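Werkstatt-Tipps: Wenn der Greifer fallen lässt, was er halten soll

Rutschende Teile, klemmende Becher, Not-Halt im falschen Moment - was wir aus vier Wochen Ärger gelernt haben

Wer in der Werkstatt einen kleinen Greifarm stehen hat, kennt das Geräusch: ein kurzes Klack, dann kullert etwas unter die Werkbank. Bei uns in der Gemeinschaftswerkstatt Wurow war das im Februar Dauerzustand. Wir sortieren dort Behälter, Dosen, Deckel und Becher, also lauter Dinge, die leicht, rund und glatt sind, und die mag ein Zweifingergreifer nun einmal gar nicht. Ich sammle hier, was geholfen hat. Vieles davon kostet nichts außer einem Lappen und ein bisschen Geduld, und ich freue mich immer noch jedes Mal, wenn ein Durchgang sauber läuft!

Erst stillsetzen, dann hingreifen

Das gehört ganz nach vorn, denn genau hier ist uns der eine wirklich unangenehme Fehler passiert. Der Arm war stehen geblieben, ein Becher klemmte, und ich habe mit der Hand dazwischengefasst. Er war aber nur pausiert. Die Steuerung wartete auf den Drucksensor, der Becher gab nach, und der Arm fuhr weiter. Passiert ist außer einem blauen Daumennagel nichts, der Schreck saß trotzdem.

Seitdem gilt bei uns:

Not-Halt drücken und gedrückt lassen, auch wenn es nur um einen verrutschten Deckel geht.
Bei pneumatischen Greifern die Luft absperren und den Restdruck ablassen. Die Backen können sonst noch zuschnappen.
Unter einem angehobenen Arm nichts aufheben. Erst absenken oder abstützen.
Nach dem Entriegeln mit reduzierter Geschwindigkeit anfahren, eine Hand am Taster.

Einen Taster, den man vom Boden aus erreicht, haben wir nachgerüstet. Klingt übertrieben, bis man einmal mit einer Schraube zwischen den Fingern unter dem Tisch kniet.

Fehler 629, oder: der Greifer glaubt, er hätte etwas

Unsere Steuerung (ein älteres Modell von Tedis) meldete immer wieder 629. Laut Handbuch heißt das »Greifkraft außerhalb Sollbereich«, und ich habe natürlich zuerst die Greifkraft hochgedreht. Großer Fehler! Dünner Kunststoff beult ein, springt zurück und schießt aus den Backen wie ein nasses Stück Seife.

Dalva Evangelista, die bei uns die Elektrik macht, hat dann den Sensor am linken Finger ausgebaut. Unter der Gummikappe saß feiner Abrieb, und der drückte dauerhaft auf die Messfläche. Ausgepinselt, Kappe wieder drauf, neu genullt, Ruhe. Wir machen das jetzt alle 14 Tage mit einem weichen, trockenen Pinsel. Druckluft würde ich lassen, die bläst den Staub nur tiefer hinein.

Zum Nullen muss der Greifer leer und offen sein und die Backen sollten nach unten zeigen. Wir hatten einmal in Schräglage genullt und uns danach einen halben Abend über Messwerte gewundert, die vorn und hinten nicht passten.

Zwei Teile auf einmal

Die hartnäckigste Störung kommt von Teilen, die übereinanderliegen. Der Arm fährt auf die Dose, erwischt aber auch noch das, was darauf liegt, und beim Anheben verschiebt sich alles gegeneinander.

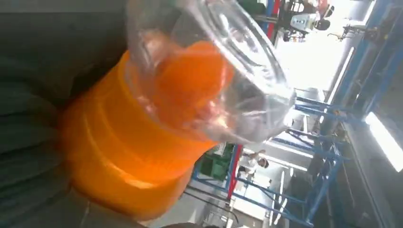 Besonders tückisch ist durchsichtiger Kunststoff. Die Kamera schaut durch ihn hindurch, erkennt die kräftige Farbe darunter und hält das Ganze für ein einziges Teil, dessen Rand dann irgendwo sitzt, nur nicht dort, wo die Finger zupacken. Dazu kommen die Spiegelungen der Deckenleuchten: Auf runden Wänden ergibt das helle Streifen, und die hat unsere Software gern für Kanten gehalten.

Was bei uns geholfen hat:

Klare Becher zuerst herausnehmen, von Hand, bei stillgesetztem Arm. Danach läuft der farbige Rest fast von allein.
Licht weicher machen. Ein Bogen Backpapier in einem Drahtrahmen, schräg vor die LED-Arbeitsleuchte gestellt, nimmt die schlimmsten Reflexe. Das Papier bitte nie direkt an Halogenstrahler hängen, die werden viel zu heiß.
Eine matte, dunkle Unterlage verwenden. Glänzende Tischplatten spiegeln alles ein zweites Mal.
Flacher schütten. Lieber zwei kleine Ladungen in die Kiste als ein Berg.
Den Greifpunkt bei gerippten Behältern zwischen die Rippen legen. Auf einer Rippe liegt der Finger nur mit einer schmalen Linie auf, und das Teil dreht sich weg.

Backen, die wieder haften

Glatte Greiferbacken sind meistens bloß fettig. Ein Tropfen Spülmittel in lauwarmem Wasser, Mikrofasertuch, gut trocknen lassen. Spiritus geht auch, aber sparsam und nicht auf Silikon, das noch frisch verklebt ist. Von Bremsenreiniger rate ich ab, der hat uns einen Satz Gummiauflagen klebrig gemacht.

Sind die Auflagen blank gescheuert, hilft leichtes Anrauen mit Schleifvlies. Neue schneide ich inzwischen selbst aus Fahrradschlauch zu, Innenseite nach außen, mit Kontaktkleber. Beide Flächen dünn einstreichen, ablüften lassen, fest pressen, über Nacht liegen lassen. Unser jetziger Satz hat 1.223 Griffe hinter sich und hält noch immer - ich bin richtig begeistert von diesem alten Schlauch!

Kabel aus dem Weg

Noch etwas, das mit dem Greifen erst einmal nichts zu tun hat. Einer der Ausfälle kam von einem Sensorkabel, das bei jeder Drehung des Handgelenks über eine Schraubenkante lief. Mal Kontakt, mal keiner, und gesucht haben wir überall sonst. Also: das Gelenk stromlos einmal durch den ganzen Bereich bewegen (sofern das Modell es erlaubt), dabei auf das Kabel schauen und Klettband statt Kabelbinder nehmen. Kabelbinder zieht man immer zu fest an, ich jedenfalls.

Störungsheft führen

Am Arm hängt bei uns ein kariertes Heft an einer Schnur. Uhrzeit, Fehlernummer, welches Teil, was gemacht wurde. Vier Spalten, mehr braucht es nicht. Nach ein paar Seiten fiel auf, dass die meisten Abstürze zwischen 16 und 17 Uhr lagen, wenn die tiefe Sonne auf den Tisch scheint. Ein alter Duschvorhang vor dem Fenster, und die Sache war erledigt.

Nächstes Mal geht es um den Sauggreifer, den wir von der Werkstatt Kolau übernommen haben. Der pfeift, und zwar laut. Wer Erfahrung mit rissigen Saugnäpfen hat: gern in die Kommentare damit!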